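Working Alongside Automated Housekeeping: Tips for Lounge and Room Staff

Loston Residences, Housekeeping Department
Issued 30 Oct 2024

Since February, tidying rounds in the lounges and furnished rooms at the Otholm building have been shared between staff and the Runano mobile units. The units are assigned folding, collecting and putting away. Staff remain responsible for inspection, stain treatment and any item a resident may wish to keep as it was left.

Preparing a room

Lift cords and lamp cables off the floor before a round begins. Close glass-fronted cabinets fully; a door left ajar is easily misjudged by a moving unit. Rugs with curled corners should be rolled up and set against a wall.

Soft furnishings

Check throws and blankets for spills first. Treat the spot with cool water and a little dish soap, blot with a white cloth, and allow the fabric to dry before it is folded. Brush sofa seats toward the front edge and vacuum the seams last.

Tile floors

Sweep grout lines with a dry, stiff brush before mopping. Change the water between rooms. A floor still damp underfoot is closed to the units – and to residents – until dry.

Changes to your shift

New layouts are rehearsed in simulation before a unit is sent to the floor, and staff are asked to comment on each one.

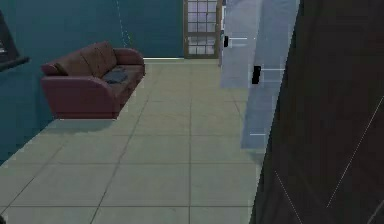
Comments should cover furniture that is often moved, doors that stick and places where residents tend to leave belongings. Write them on form 113, available at the linen desk. Time released from folding is to be used for inspection and requests from residents; it does not shorten any shift.

Questions about scheduling go to the Sjöberg office, extension 126.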